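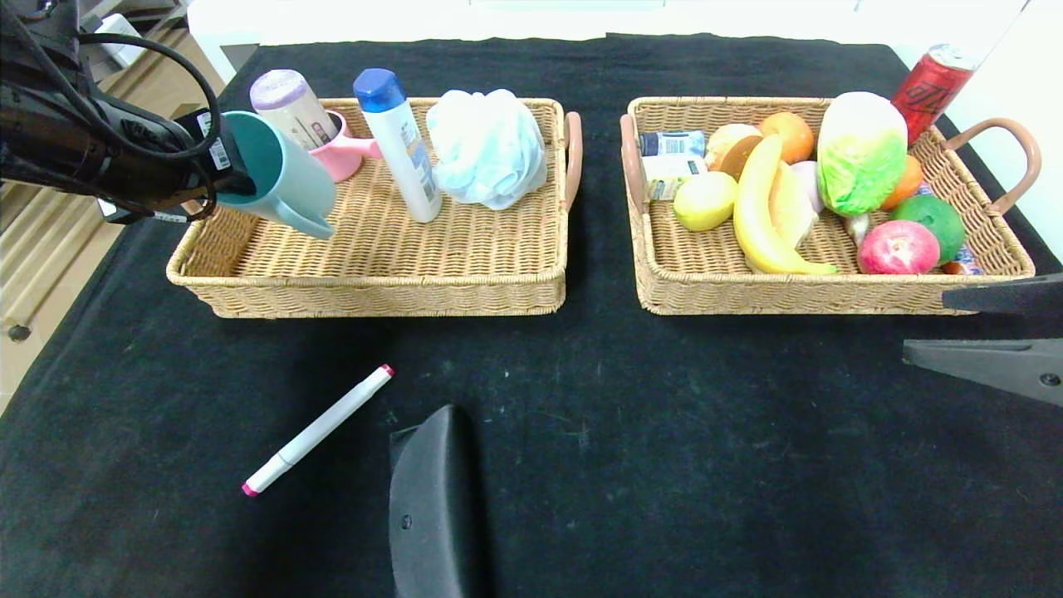
Two woven wicker baskets on a black cloth, the left one holding a teal mug and a bath sponge.

The Wovetti Ledger is a historical novel in two parts, set in the river port of Kadska during the last year of a customs war. It was first issued by Drolimley, a small press specializing in fiction in translation.

Plot

The story opens on 22nd August, when the port is closed to foreign ships. A widowed basket seller finds a ledger listing 89 families marked for removal from the lower town. Her two sons disagree on whether to warn them. The elder leaves for the capital in March and is not seen again until the final chapter. The second part follows the younger son, who copies the ledger by hand and passes it to a grain merchant named Chiang.

Structure

The novel has 11 chapters, five of them told through letters. The remaining chapters use a third-person narrator limited to the mother. Entries from the ledger appear between chapters and are set in smaller type.

Publication

The first printing was in hardcover. A paperback followed with a map of Kadska and a corrected family tree. The text of chapter 5 differs between the two editions, as a letter dropped from the hardcover was restored.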